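Company > Skavis > About us
1 min read

Skavis is a small company for product photos, founded by Fatima Danladi. We photograph cups, shoes, lamps and other goods for shops which sell online.

We started with one table and a borrowed lamp. Today we are 4 persons, and each August we close for two weeks. For small goods we still prefer a white table and a black tripod with rubber feet.
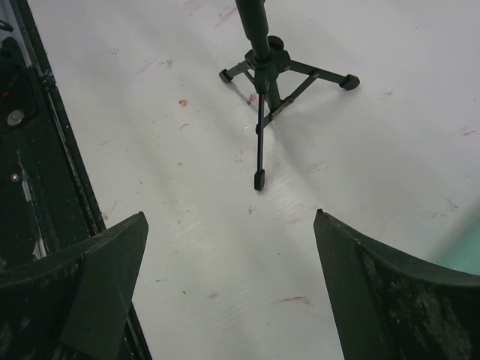
How we work

You send us your goods by post. We answer within 8 days, and the smallest order is four photos. Shops in Muker can also bring the goods by hand.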